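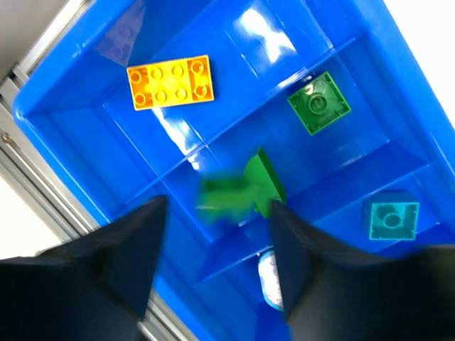

## 4.2 Sorting with the Vetadel kit

**Figure 3.** Wrist camera view during a sorting run, with a green brick between the gripper fingers and other bricks lying in the blue divided tray.

I'll say up front that I wanted to like the Vetadel kit. It ships as one box with the arm, the two-finger gripper, a wrist camera and a license for Kyei, the control software, and I had it bolted down and moving the same afternoon I opened it (the manual says to allow two days). For a small lab like mine in Savville that matters a lot, and it's the main reason I picked this kit for the study over the Gavari arm I reviewed in Section 3.

The task was toy bricks into a divided tray. I ran 400 pick attempts with the settings straight out of the box, no tuning at all, and then I let myself change two things: the closing speed of the fingers and the exposure on the camera. Everything else stayed put, including the lamp over the bench, which I'll come back to.

Figure 3 gives you a pretty good idea of what the software has to work with. The fingers take up a big part of the view once they're down in the tray, and the brick between them is smeared by motion while the ones lying in the compartments stay sharp enough to read their shapes. Kyei wants to confirm every grasp from a picture like this! With default exposure it threw out 70 grasps that I had marked as good from the side, and each rejection meant the arm opened up and started over. Shortening the exposure helped, although the view got darker and I had to turn up the gain to make up for it.

Then there's the tray. Glossy blue plastic throws back a lot of white light, and you can see the streaks and the big patch of glare in the figure. I had guessed that the teal brick would be the hard one, being see-through and sitting on blue, and it did give the detector trouble, but glare on bare plastic fooled it just as often. It would send the fingers down to pick up a reflection, close on air, and report a miss. I left the tray as it was for all the runs reported here so the numbers stay comparable with Section 3.

The divider walls were a smaller headache. A brick resting against a wall leaves very little room for a finger on that side, and Kyei's planner has no idea the wall exists unless you draw it in by hand. I drew mine in, which took 60 minutes the first time and 13 after I'd found the copy command (it's in the right-click menu, not the toolbar). I'd love to see Vetadel ship a few tray templates with the kit.

Would I buy it again? For teaching and for small studies like this one, yes, and I'd budget a day for the camera settings. For unattended sorting I'd want the grasp check fixed first. The tuned runs are broken down by brick color in Section 4.3.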